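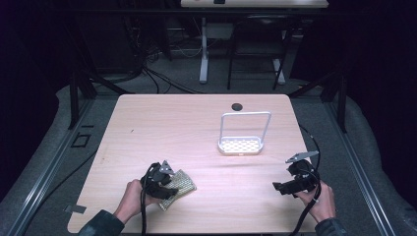 Page 5 of 22

Distitcombe Allotments & Yards Board > Compost and Soil > Is cold composting just a pile of garbage with good PR?

tivon_tomatoes wrote:
Going back to what Parveen Mughal posted on page 4. I have now left my heap alone for 16 months, as instructed. It has rewarded me with eggshells, a whole corn cob and one sock. If this is soil, so is my garage.

pmughal wrote:
I said leave it alone AND keep it damp. You left out the second half, same as you did with the garlic thread. Corn cobs take forever. Chop them or pull them out and throw them back in next time.

jatoi_lane wrote:
Hot pile or nothing. Mine hit 140 in April and I had usable compost by the time the squash went in. You just have to turn it every few days.

tivon_tomatoes wrote:
"Just." I have a back, you know.

pmughal wrote:
Jatoi, you also have a tractor.

jatoi_lane wrote:
It's a small tractor.

Asif Usmani wrote:
I've done both and the plants can't tell. Cold is slower and you get more weeds coming up out of it, so I put mine under the fruit bushes where I don't care. Hot is fine if you have enough stuff to build it all at once. Most of us have a bucket of coffee grounds and good intentions.

Also, what is everybody doing for browns? I'm out of leaves until fall.

skavow_sue wrote:
Shredded cardboard, tape off. I posted the same thing on page 2 and was told the glue would kill my worms. Worms are doing great – fatter than I am.

jatoi_lane wrote:
I still wouldn't put it on vegetables.

skavow_sue wrote:
Then don't, more for my beans.

pmughal wrote:
Plain brown box is fine. I'd skip anything shiny. Straw works too if you can get it cheap, but check it isn't hay or you'll be growing a lawn in there.

tivon_tomatoes wrote:
Bought hay. When should I expect the lawn?

Asif Usmani wrote:
Two weeks. Congratulations.

tivon_tomatoes wrote:
Last edited 7/25/20
Update: wet the heap down, took out the cob, added cardboard. It now smells like a pond. Is that progress?

pmughal wrote:
Too wet. More cardboard, and poke some holes in it with a fork.

jatoi_lane wrote:
Or you could turn it.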